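Kerkel Pictures is looking for people who love movies and would like to help us watch some

We're a small distributor with a big soft spot for audiences, and this fall we are putting together a new viewing panel for our next batch of features. If you're the sort of person who stays in your seat through the credits and then talks about the ending all the way home, please keep reading — we would so like to hear from you!

The panel has 28 seats. Members come to six evening screenings at the Ranach, our favorite old single-screen theater, and fill out a short form after each one. Then there's coffee and a good long chat with Begoñe Pastor, who runs the panel and really does read every form, including the ones with arrows and extra pages stapled on.
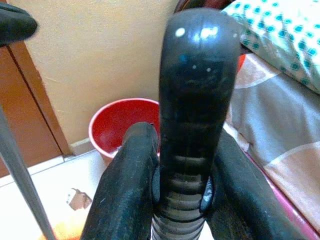
You don't need any background in film. Our last panel had nurses, a piano tuner, two retired bus drivers and plenty of students, and their notes helped us recut the opening of "Boonyarit" before it went out in May. We do ask that you tell us plainly what you felt and where you got bored. Something as glossy and black as a polished dome, with the light sitting on it in little white spots, can look wonderful on a big screen and still not hold anyone's attention for a whole shot, and we want to know when that happens.

Screenings are free, and so is the coffee. You must be 18 or older and able to come to at least four of the evenings.

To apply, send a few lines about the last movie you argued over to Thanakorn Sukprasert at the Kerkel office by 10/9/21. Late notes go on the waiting list for our spring panel.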